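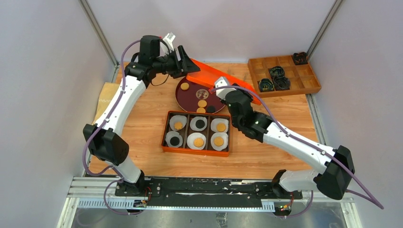
Let the people who run the cell look after it

Davina Sutherland
March 27, 2022

We have a two-arm cell at Skimville that packs biscuits into trays, six to a tray, each one in a paper liner. It is a small cell on a table. I have run it for most of its life and I have an opinion on how such a cell should be looked after, which is that the person who stands next to it all day should do nearly all of the work on it, and should be given the time and the tools for that.

The usual arrangement is different. Most places I know of have an operator who starts and stops the cell, and a service contract for everything else. The contract sets a visit every so many running hours. Between visits the operator is told to keep the lid on and ring if anything goes wrong. We worked like that at first, with a firm in Vesturville, and they were perfectly good at their job. The trouble is with the arrangement.

Take the cables. On our arms the purple cables run along the outside, from the wrist back past the elbow, with a loop left in them so that the wrist can turn. The size of that loop matters more than almost anything else on the machine. Too tight and it pulls at the connector every time the gripper tips a tray. Too slack and it swings out and catches. The right loop depends on what the arm is doing that month. When we changed from lifting single biscuits to holding a tray between the two grippers as well, the wrists began to work at angles they had never used, and loops that had been fine were wrong by the afternoon. A visit at 898 running hours will find a worn cable. It will not find a loop that went wrong on the first shift of a new job.

I reset both loops myself, with Santeri Keskinen moving the arms slowly through the whole job while I watched the slack. It took 53 minutes, including a cup of tea. Under the old contract that would have been a call-out.

Then there is the mounting rail. Both arm bases sit on one long black rail at the front of the table, and ours is well scuffed. Nothing in the software knows if a base has crept along it. The arm goes where it believes the tray is, and it is off by the width of a paper liner, and then the biscuit lands on the fluted edge and tips. The first reaction of anyone who writes programs is to adjust the program. I have seen a position corrected in software three times in one week when what it needed was a hex key. I now have a paint-pen line across each base and the rail, and I look at both lines before I switch on. If a line is broken, the base goes back to the mark and gets tightened, and no one touches the program until that is done.

The wiring gets less attention than it should. There is a small circuit board low down by each base, out in the open with its connectors showing, and this is a biscuit job. Crumbs get everywhere. My rule is a soft brush at every tray change and a vacuum with the power off at the end of the shift. I would like to see covers on those boards, and I have asked for them. In the meantime it is brushing, and brushing is exactly the sort of work that never appears in a service schedule.

I should be fair to the other side. Anatole Perrin, who used to manage the line, argued with me over this for a long time. His view was that operators who are allowed to open things up will end up opening everything, and that you lose track of what has been changed. He had a case. At our Stuststead site a shift lead swapped the gripper pads left to right and told no one, and the people on the next shift spent most of it looking for a fault that was sitting in front of them.

My answer is a written log and a short list. Ours is a paper book that hangs by the enclosure. It has the date, the initials, what was touched and what it was like before. Rongrong Tang started it, and hers are still the best entries, because she draws things. The list says what an operator may do: cables, rail bolts, gripper pads, cleaning, and re-teaching the plate and tray positions. It also says what stays with the service engineer, meaning the insides of the joints, the power supply and anything to do with the emergency stop. I have no wish to open an elbow joint. I haven't been trained for it and I would make a mess of it.

Training is where the money ought to go. Elli Kiiskinen ran two days for us in May, and by the end of it four people could re-teach a position without help. We ran 1,565 trays after that before we had to ask anyone outside for anything, and then it was for a part. I don't claim that proves much. One cell on one job is a small sample, and we may have been lucky.

What I would ask of the makers is modest. Put scale marks on the rail. Print the recommended cable loop in the manual, with a drawing for each wrist position. Sell the cables singly. Leinonen, who supplied our enclosure, moved a corner post when we asked so that I could get an arm in behind the left base, and it has saved me more time than any update we have installed. I am still waiting for the board covers.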